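Skip to content Search Search this site Go

Posted Friday, March 15, 2019 by the Skeller demo maintainer

Filed under: Robotics / Events / Datasets

# skeller-open-day-tabletop

Recordings and notes from the tabletop manipulation demo at the Skeller open day. The demo ran on one table in the Terkent building. Visitors picked an item from those on the table, an operator drove the arm to move it, and the session software saved the attempt.

This file covers what was recorded, how the demo was run, what is in each folder, and what to watch out for if you plan to train on it.

## Summary

- Task family: pick and place on a tabletop, one arm
- Control: teleoperated, no autonomous episodes
- Episodes: 2,315
- Sessions: 11
- Items: toy fruit, toy vegetables, foam blocks, one plate, one basket with a lid
- Instructions: one short sentence in English per episode
- License: research use, see LICENSE.md

The sessions were split over 2 days. The first day was for Paucar staff and their guests, and the second was open to everyone. Both days used the same table, cloth and room lights. Daylight from the corridor changes a little between morning and afternoon.

## How the demo worked

Visitors came to the table in small groups. The host explained the arm's reach and asked someone to name a move in their own words. "Put the lemon on the plate" was a very common request. The operator repeated the request aloud, the host typed it in, and recording started when the operator pressed the pedal.

An episode ended when the operator pressed the pedal again, or after 200 seconds, whichever came first. Very few reached the limit. The ones that did are mostly attempts at the basket lid.

Between groups the host moved things around by hand. There was no fixed layout, and we did not try to return items to marked spots. Some episodes start with an item already on the plate because the previous group left it there and the next group wanted to continue.

Visitors did not drive the arm themselves. We had planned to allow it, and the older flyer says so, but the operator station was too close to the aisle.

## Instructions

Requests were typed as spoken, with spelling fixed and names removed. We left the wording alone otherwise. That means the same item goes by several names. The bitter melon is called "the bumpy one," "the cucumber" and "the green pickle" in different episodes. The eggplant is nearly always "the eggplant."

If you need fixed names, use `items_map.csv`. It links each phrase to one item ID. Phrases that could mean more than one item, such as "the green thing," are linked to `ambiguous` and should be resolved from the recording.

The `instruction_edited` column is set to 1 where the host shortened a long request. The original wording was not kept in those cases.

## Folder layout

```
episodes/ one folder per episode, numbered in order
instructions/ typed requests, one file per session
items_map.csv phrase to item ID
splits/ train and holdout lists
tools/ loader and a small viewer
LICENSE.md
README.md
```

Each episode folder holds the video, the joint positions, the gripper opening and a short text file with the start time and outcome. Times are counted from the start of the session.

## Outcome labels

The operator chose a label right after each episode.

- `done`: the item ended up where the visitor asked
- `partial`: the item was moved but landed somewhere else
- `dropped`: the item fell from the gripper and was not picked up again
- `stopped`: the episode was ended early for any reason

These were quick calls with people waiting. We went back over the labels for the holdout split only. In the training split, expect some confusion between `partial` and `dropped`.

## Using the loader

The loader is written for Gulo, our in-house recording format, and converts to plain arrays.

```
python tools/load.py --episode 11 --out ./out
```

The viewer takes the same episode number and plays the video beside the gripper opening. It does not need a GPU. If playback stutters, convert the episode first and open the converted copy.

## Known problems

- The cables on the arm pass in front of items in many recordings. Simple color segmentation will split an item in two when this happens.
- The gripper and wrist hide much of the plate during placing. Do not rely on a single video frame to decide whether an item is on it.
- The orange foam cube and the orange toy fruit are close in color. Several typed requests say only "the orange one."
- The printed cloth has a regular grid. It is handy for rough alignment, but it was laid by hand and shifts between sessions. Please do not treat it as a calibration target.
- Audio was recorded on the first day and has been removed from the release.

## Not included

The Paucar mobile base was shown at the next table and was not recorded. The slides from the morning talk are not here either. Requests for those should go to the Skeller events page.

## Planned changes

A second release is planned for June. It will add corrected outcome labels for the training split and a cleaner phrase map. No new episodes will be added. Episode numbers will stay the same, so existing split files should keep working.

If you find a wrong instruction or a broken episode, open an issue with the episode number and the session. Please report one problem per issue.

## The table during a session

The arm was a PiPER, with a two-finger gripper and a sensor module mounted on top. The basket had a lime-green lining and sat on the left half of the table, with its lid leaning upright behind it. The plate has a gold rim and a leaf pattern. In this view the gripper is over the plate, with a yellow toy fruit under it, and the lemon, eggplant and bitter melon are out on the cloth.
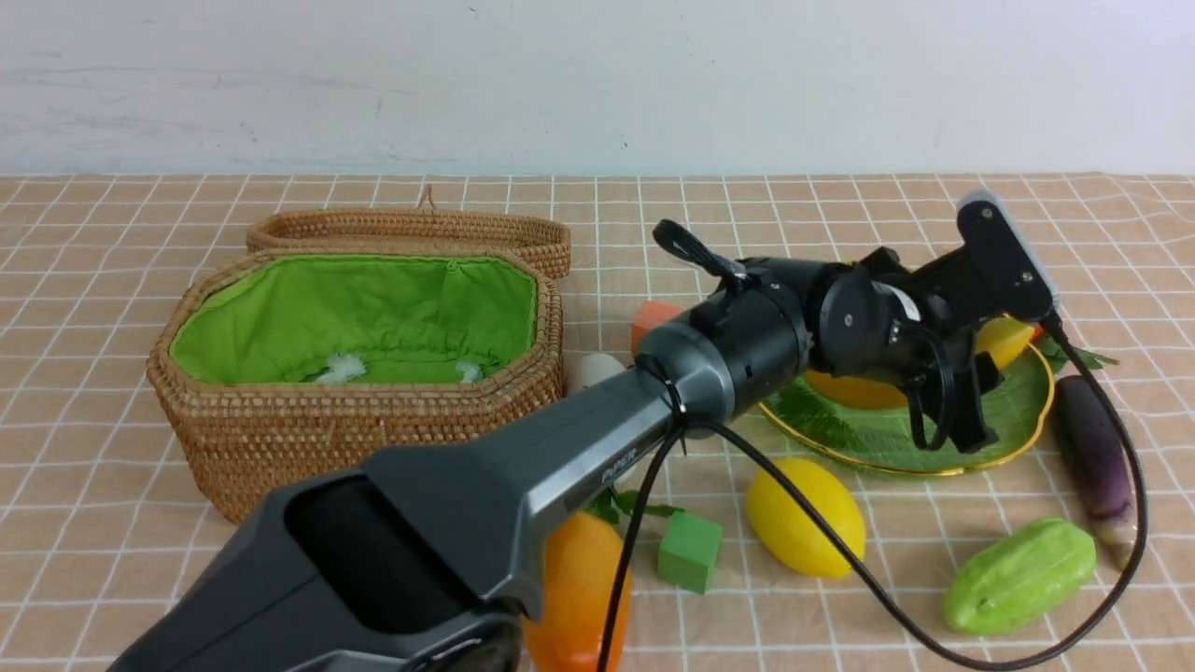
## Citation

Please cite the dataset as "Skeller Open Day Tabletop, Terkent, 2019" and include the release number from the download page.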